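**Virnau, May 1, 2021**

The Virnau phone stand drive has closed its first round, and what a round it was! Neighbours handed in 1,587 stands, cradles and little propping gadgets to Rirkska, the reuse shop on the main street, and the best of them are now being tried out with phones on them.

The phone corner has already become everyone's favourite spot in the place, with big red flower motifs across speckled walls and a floral print below.

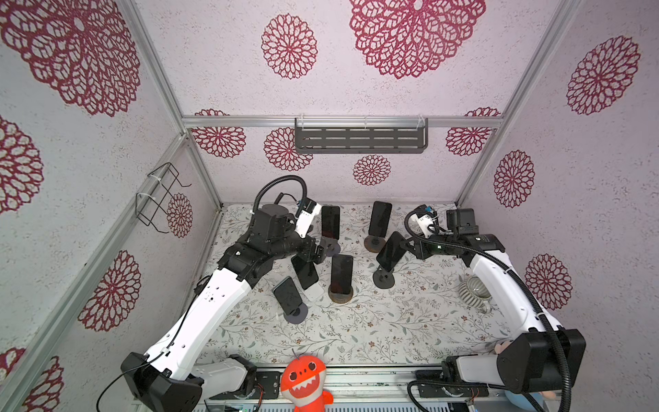
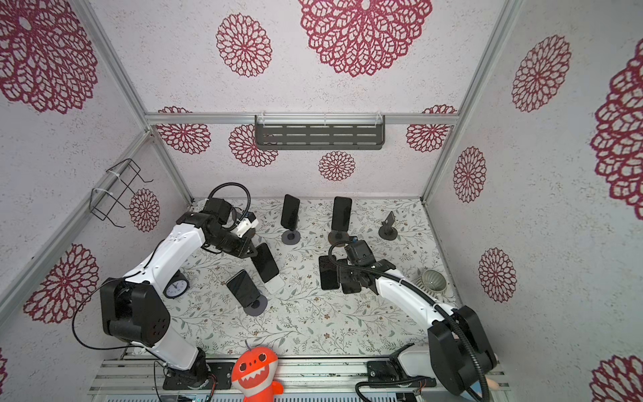
## Six phones, and more than one way to stand them up

Anyone who has tried to follow a recipe on a phone leaning against the sugar jar will see the appeal straight away. The six black phones in the first photo sit at all sorts of angles. Some are upright, on round wooden discs or a dark grey round stand, and others lean or tilt back, which is a much kinder angle if you're sitting at a desk and looking down.

The wooden discs are the ones we'd happily take home. They're plain and round, and they look lovely against the cream floral pattern. The grey ones are a bit more serious and would suit an office, or a bedside table where you don't want anything too fancy.

There's also some handy storage up the walls in the second photo: a dark grey slotted shelf hung from small clear hooks at the back, and a black wire rack on the left held on with white cable ties. Cable ties! Cheap, quick, and you can snip them off when you want to shift things about. We're borrowing that idea for the newsletter office, where the chargers have been living in a biscuit tin for far too long.

## What happens to the stands

Rirkska will keep the sturdiest for its lending shelf, where you can borrow one for a fortnight and see if you get on with it. Odera, the library's tech help desk, gets the next pick for its drop-in sessions, so that people learning to make video calls can have both hands free. Thirty-seven have been promised to Pistis, the seniors' lunch club, for its new call-the-grandkids table (bring tissues, the trial run was gorgeous).

Whatever is left goes into the free box by the door. Have a good rummage, and take your phone along in its case, as a thick one won't fit every stand.

## Round two

The drive opens again in August with a target of 1,000, this time for tablet stands as well as phone stands. Wood, metal and plastic are all welcome. Please give them a wipe first and put any loose screws in an envelope taped to the back. Broken ones are fine if you've got all the pieces, and the mending table has promised to have a go at them.

Rirkska would especially love more round wooden ones. If you've got a shed full of offcuts and a free weekend, the shop has a paper pattern you can trace at the counter, and will lend you a sanding block too.

Drop-offs go to the side door, next to the bike racks.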